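Murnis simulation kit: evaluation report, second period
Submitted to the Jakubowski fund
Prepared by Gülizar Ağca, with Pascual Ocampo

Scope

This period covered the evaluation of the Murnis simulation kit as a candidate for the shared training bench at Uvine. The kit is sold as a licence with a physics engine, a set of household objects, a set of table and room surfaces, and a recording tool. The hardware comparison promised in the grant plan belongs to the next period and is not reported on below.

Work done

The kit was installed on the Uvine server in September. Installation followed the vendor's manual except for the licence manager, which needed a fixed network address. Dardo Sosa wrote a short note on the workaround and it has been filed with the setup documents.

We then built the cup task, the first of the tasks listed in the grant plan. An episode ends when one cup has been placed inside the other, or when the time limit is reached.
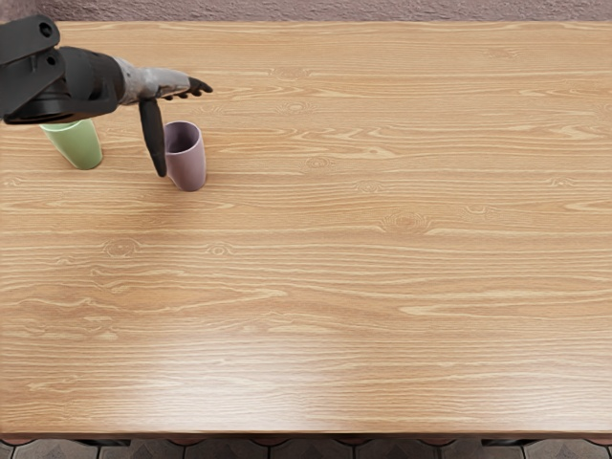
The contact settings took up most of the period. With the default values the solver reported overlap between finger and cup wall on light contact, and the cup was pushed away before the hand closed. We reduced the solver step and raised the friction on the fingertips. The approach is the sensitive part: one finger hangs down beside the lavender cup, very near its side, and a small error in the wrist position at that point is enough to knock the cup. The green cup stands close by, partly under the wrist housing, so the overhead view alone does not give its rim. Yaryna Tkachuk has asked the vendor whether a second viewpoint can be added under the present licence.

Recording

The recording target for the period was 2,452 episodes. We recorded 2,799, of which 300 were set aside for testing and have not been used in any tuning. Operators worked from the same written instructions throughout. Start positions were drawn by the kit's own randomiser, which can be given a fixed seed.

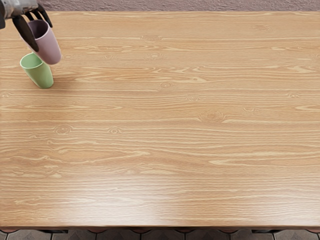 Episodes are stored in the vendor's format and converted overnight. The converter drops the last time step of each file. This has been reported and confirmed as a fault. Until it is corrected we keep both versions, and storage use is higher than planned as a result.

Comparison with Cunero

The Cunero package, which we used in the first period, loads faster and has clearer documentation. Its hand model is simpler and does not let us set friction for each finger. Murnis allows this, and its surfaces render with visible grain and reflection, a requirement of the vision work. Oriana Echeverría's view is that the Cunero licence should be kept until the converter fault is closed. I agree.
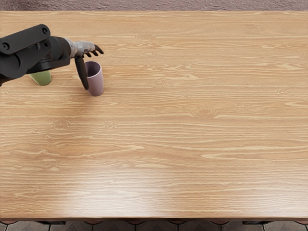
Support from the vendor has been adequate. Questions on the solver were answered in detail; questions on licence terms were passed between 2 departments and one is still open.

Risks

The open licence question affects whether recorded episodes can be shared with partner sites. If the answer is no, the data release in the grant plan will have to be renegotiated. The converter fault is a lower risk.

Next period

Close the licence question. Repeat the cup task with the corrected converter. Start the hardware comparison, subject to delivery of the second hand. No change to the budget is requested.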